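Subject: Re: [clevbridge-neighbors] Granite – seal it or leave it alone?

Hi all,

Quoting just the part I'm answering so the digest folks don't have to scroll forever:

> We finally moved into the place on Pandey Street and the kitchen
> has granite counters. The man at the Letetti showroom says to seal
> every year no matter what, my sister says she has never sealed hers
> once. Also, what do you all use for everyday cleaning? I've been
> using vinegar and now I'm worried.

Okay, first thing – put the vinegar down! It probably hasn't done anything awful yet, but it wears away at the sealer, and if there's any softer mineral in your slab it can leave dull spots you'll never buff out. I did the lemon-juice version of this in our old apartment and looked at that cloudy patch by the sink every morning until we moved.

For everyday I use warm water with a small squirt of dish soap (really small, or you get a film) and then I dry it. The drying is the part everyone skips, and it's why people think their granite has gone dull when it's only got soap and hard water sitting on top. If you're out past the Brorkum pump station like us, you know what our water is like.

As for sealing, your sister might be right and the showroom might be right too. Put a spoonful of water on the counter, go do something else for 15 minutes, wipe it up and look. If the stone went darker underneath, it wants sealing. If it looks the same as before, leave it alone for now and try again in the spring. Do it in a couple of places, next to the stove and next to the sink, since those go first.

When it does need doing, please don't pay for it. We got a quote for $452, which I'm still mad about, and then I did it myself with 2 thin coats on a rainy afternoon in November. Wipe off the extra before it dries or it gets streaky and you'll be scrubbing.

Speckled granite in beige and brown:
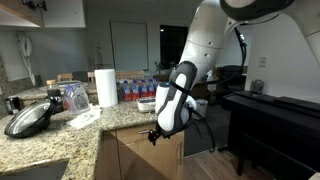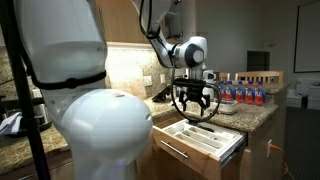

The other thing I'd say is go easy on the seam if you have one. Ours has a little ridge where crumbs collect, and I went at it with a butter knife once and chipped the filler. An old toothbrush works fine. And oil is a bigger worry than wine in my experience, so keep a tray under the bottle.

I have half a can of sealer left in the garage if you want it – just write me off list and I'll leave it on the porch.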